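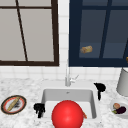
Curndale Robotics Club > Simulation Group > Open day and visits

Thread: Open day, kitchen sim demo

gearbox_lou
I went to the Allbridge open day on Sunday and spent most of my time at the simulated kitchen station. The picture at the top is the sink layout. The task while I was there was clearing the sink: ball out first, then whatever was left in the basin. I stayed for 7 runs. Has anyone else been? I'd like to know if the afternoon session was any different.

tinplate
I was there at 2. Same task, different start positions. They told us the objects get shuffled before each run and the counter stays put. The visitor sheet said 470 layouts in the set, and you could ask for a random one.

marrow_fan
Why a red ball, though? It takes up half the sink. If you want to show me a robot that can tidy a kitchen, put dishes in there. I don't own a ball that size.

gearbox_lou
There was a plate to the left of the sink with a long piece of bread on it, and a bowl on the right with an eggplant. The food was used in other tasks. I only saw the plate one once.

stepdown
The ball is a decent test. It's smooth and wide, so the gripper has to open a long way and come down near the center. The small orange piece next to it is harder in my opinion. It's right up against the ball, and if you nudge the ball first you have to find the piece all over again.

marrow_fan
Fine, but that's a grasping test. The sign on the door said "household help."

tinplate
What are the black things on the rim of the sink? I took them for rags. My daughter said socks.

gearbox_lou
Didn't ask. Cloth of some kind was my guess. Nobody picked them up in the runs I watched.

lowgear88
Did anyone bring up the bread by the right-hand window? There's a little loaf hanging in the air in front of the glass. I'd have expected them to fix that before letting the public in.

stepdown
I've seen that sort of thing in our own scenes. Usually an object spawned in a bad spot, or gravity switched off for it. I can't say which it was with theirs. It doesn't matter for the sink task as long as the arm stays clear of it.

lowgear88
It matters if the loaf is in the camera view and the policy learns from it. I'd throw out that layout.

stepdown
I'd keep it. One odd loaf won't ruin a set that size.

lowgear88
We disagree then. I'd at least want it flagged.

tinplate
The guide gave a 70 percent success rate for the sink task, in sim only. They had no real arm running in the afternoon.

gearbox_lou
None in the morning either. I'd go again if they set one up. The Lindgren visit in October is supposed to have a real counter and sink. Sign-up is in the other thread, and rides leave from the Bosar lot.

marrow_fan
Put me down for a ride. I'll bring some dirty dishes.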